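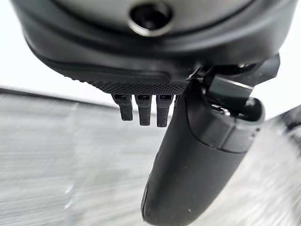

Posted by knurlfan, Sep 1, 2022
Board: Learning from demonstration
Thread: First 100 cabinet demos done, what would you change?

Hi all! We finally got our collection going at Nostmont and I am way too excited not to share. The task is office storage: open the doors, take a file or binder off the shelf, put it on top, and the reverse. We're teleoperating, with a wrist view and a head view recorded together, and the goal is a policy that can handle either direction from a short text prompt.

Wrist view is the one I keep going back to. The finger takes up a big chunk of it and I thought that would drive me nuts, but I've come around, the policy always knows where its own finger is. Same model of arm as the folks at Rathjen use, so if anyone has already fought with the wrist mount angle please speak up.

Things I'm unsure about:
How much to vary where the cabinet sits
Whether to keep the demos where the operator misses and tries again
Whether 100 is even worth training on

gripandgrin wrote:
Love this. Train on the 100 today! It'll be bad, and you'll learn more from watching it be bad than from another two weeks of driving. Ours went straight for the hinge side of the door every time. We had no idea our operators were approaching from that angle until the policy copied it back at us.

On retries, keep them. Those are the best ones you have.

slowdemo wrote:
Disagree on the retries, at least this early. With a set that small the policy can pick up the miss as part of the task. We had one that reached, stopped short, backed off and reached again, every single run, like a little dance. Put them in a separate folder and bring them back when the clean set is bigger.

gripandgrin wrote:
That's a history length problem more than a data problem, though? If you cut the miss out and keep only the part from the recovery on, you get the good half. We tag the moment the operator starts correcting and trim there.

slowdemo wrote:
Fair, trimming works if your operators tag reliably. Ours did not, ha.

knurlfan wrote:
Oh I like the trimming idea a lot. We have a foot pedal that isn't doing anything, so I could map it to "correcting now" and see if people remember to press it.

More from the head camera, both doors open, box file up on top and the binder on the shelf right under it. I like this setup for the "which one did you mean" prompts. Blue box file on top, darker blue binder below, so the words have to do some work. The box file also sticks out past the front of the top, and I've been going back and forth on whether overhang like that should be in the set or whether we should always square things up first. 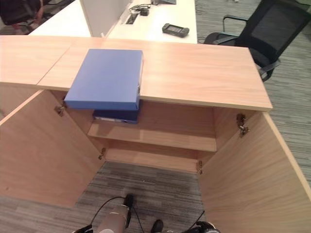 arnness_lab wrote:
Leave the overhang in. If every object starts squared up, the policy has never seen the case where it needs to push something back, and a real office will hand you that case on the first morning. We did our Arnness set too tidy and ended up recording 126 extra demos just for objects near edges. Also, vary the height of your start pose. That bought us more than moving the furniture did.

knurlfan wrote:
Start pose height, writing that down! We've only been varying left and right — it never crossed my mind.

slowdemo wrote:
I'd go further and say move the cabinet too. A few inches each way and a small rotation, new spot every ten demos or so. Tape marks on the carpet if you want to be able to go back to one.

arnness_lab wrote:
Sure, if you have the time. We didn't see much from it, but our head camera moves with the body, so the view was changing anyway. Might be different for a fixed one.

pelletier_no wrote:
Question from someone still setting up. Are you all recording the door opening and the pickup as one long episode or splitting them? The Drorkthorpe notes say split, and our first long ones are painful to review.

gripandgrin wrote:
One long episode, then split in software. You can always cut, you can't glue.

knurlfan wrote:
Same here, long and then cut. Review is painful, yes, I do mine at double speed with coffee. Plan is to reach 501 by October (the one is a joke demo, don't ask) and I'll post the training curves whichever way they go. Starting the first run on the small set tonight, retries left out for now, and then a second one with them trimmed so you two can settle it.

slowdemo wrote:
Same seed for both please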